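Scorers and Match-Day Hosts Wanted: Hismont Cricket Club

We're getting ready for our biggest season yet, and we need people! Hismont plays Twenty20 cricket at the Kultov Road ground from November through the end of March, and last year 2,122 people came through the gate. This time we have 11 home matches on the calendar, several of them under lights, and a crowd that likes to sing.

We have 3 paid scorer positions open, plus a longer list of match-day host shifts. Scorers sit with the umpires' liaison and keep the book ball by ball, on paper and on the tablet. Hosts greet visiting teams, help families find seats and keep the music moving between overs. You don't need to have played. Poonam Vashisht, our head scorer, had never watched a full innings before she joined us, and she now trains everyone else.

Players and crew coming from out of town can stay with a host family in Stindis, a short bus ride from the ground. 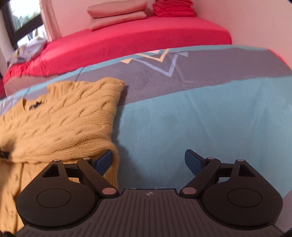 A bedroom in Stindis

Shifts run five hours, with a hot meal at the break (the curry on Saturday nights is fantastic). Scorers are paid per match. Hosts get a season pass, a second pass for a friend and a club shirt. Evenings get chilly once the sun drops behind the stand, so bring a layer you like.
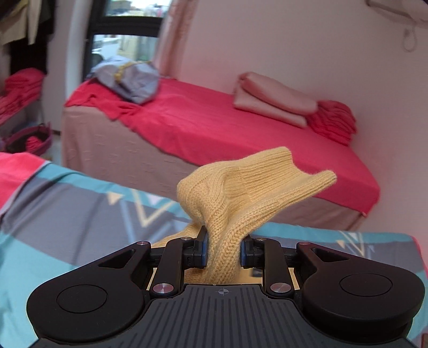 Training takes two evenings in the clubhouse, and we'll pair you with an experienced person for your first match. You should be 16 or older, comfortable talking to strangers and free for at least four home dates.

To apply, send a few lines about yourself to Wenche Berge at the club office, or drop a note in the box by the main gate. Tell us which role you want and which evenings you can't do. Applications close Saturday, July 23, 2022, and Wenche will call everyone back the week after.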